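# plimdale-grasp

Perception and grasp planning for clear plastic, from a single wrist camera. Clear bottles are the reason this repo exists! Depth sensors look straight through them, highlights wander as the arm moves, and a planner that is happy with mugs and boxes will cheerfully close its fingers on the background instead. Plimdale works from colour images alone and tries to be good at that one thing.

What's in the repo:

- `plimdale/percept` — instance masks and an upright axis for each bottle
- `plimdale/plan` — two-finger grasp candidates, scored and filtered for clearance
- `plimdale/servo` — the close-range controller that takes over for the last bit of the approach
- `tools/` — the replay viewer, the label checker and a small converter for Endotora logs
- `data/` — download script and splits for the wrist-view set (3,398 stills)

## Getting going

You'll need Python and a working Clurnico driver if you want to move a real arm. Replay mode needs neither the driver nor a GPU, so it's a lovely way to poke at things on a laptop first.

```
pip install -e .
python data/fetch.py --split small
python tools/replay.py --split small --show-masks
```

The small split has 1,000 stills and is enough to reproduce the mask results. If the viewer opens to a grey window, press `r` once. It's a known bug with the redraw timer and I haven't had the patience to chase it.

## How the planner sees a bottle

The mask network was trained to lean on three cues: the cap, the label, and the bright streaks where moulded plastic catches the light. Caps turned out to be the star. They're opaque or close to it, they have a crisp rim, and they tell you which way the neck points. Labels help with depth ordering when bottles overlap. Highlights are the shakiest cue and get a low weight by default (`cue_weights.glare` in the config), but take them out altogether and the lower body of an empty bottle more or less vanishes.
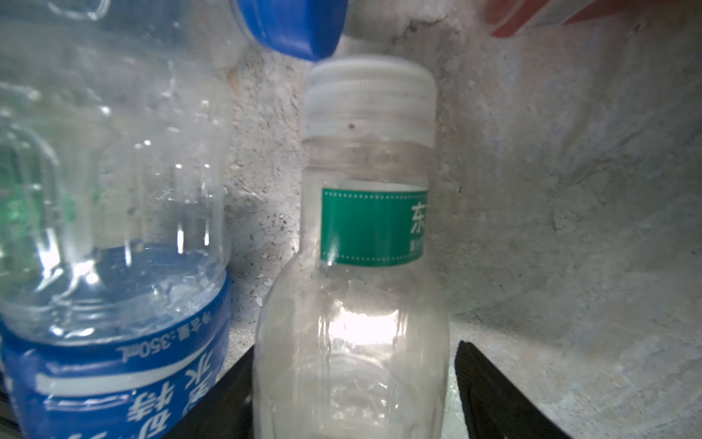

**Assunção, July**

Close neighbours are what this release is about. With a white-capped bottle standing between the open fingers and a bigger one with a blue label crowding in on the left, the old planner had a bad habit of joining the two into one wide object. There's clear plastic beside clear plastic, the blurred one is nearer the edge of the view, and a second cap in blue sits close to the first. The new version splits on caps before it grows any masks — one cap, one bottle — and only then hands out the see-through regions.

The other change is in the clearance test. Each finger now gets its own margin, so a tight gap on one side no longer throws away a grasp that has loads of room on the other. The setting is `clearance.per_finger`, on by default. Turn it off if you're comparing with older runs, or your numbers won't line up.

Rough concrete backgrounds deserve a mention too. Speckled grey texture shows right through an empty bottle, and the first network read those specks as edges. We added a texture-swap step in training that pastes new surfaces behind the masks, and it made a huge difference to how steady the outlines are from one still to the next.

## Labels in the data

Every still has a mask per bottle, a cap point, a finger state (`open`, `closing`, `closed`) and a `contact` flag. Printed text on labels is not transcribed. Plenty of it is upside down or wraps out of view, and the planner doesn't use it.

Known gaps:

- bottles lying on their sides are rare
- uncapped bottles use the neck rim as the cap point, and those labels are less tidy
- 26 stills have a disputed contact flag; they're listed in `data/disputed.txt` and left out of all splits

## Tuning

Start with `max_candidates: 20`. Going higher slows the planner and mostly gives you the same grasp turned a hair. If the servo wobbles near the end, lower `servo.gain` before you touch anything else.

Bug reports and odd-shaped bottles are both very welcome. Open an issue with the replay file attached, or tag Solange Siqueira on pull requests that touch `percept`.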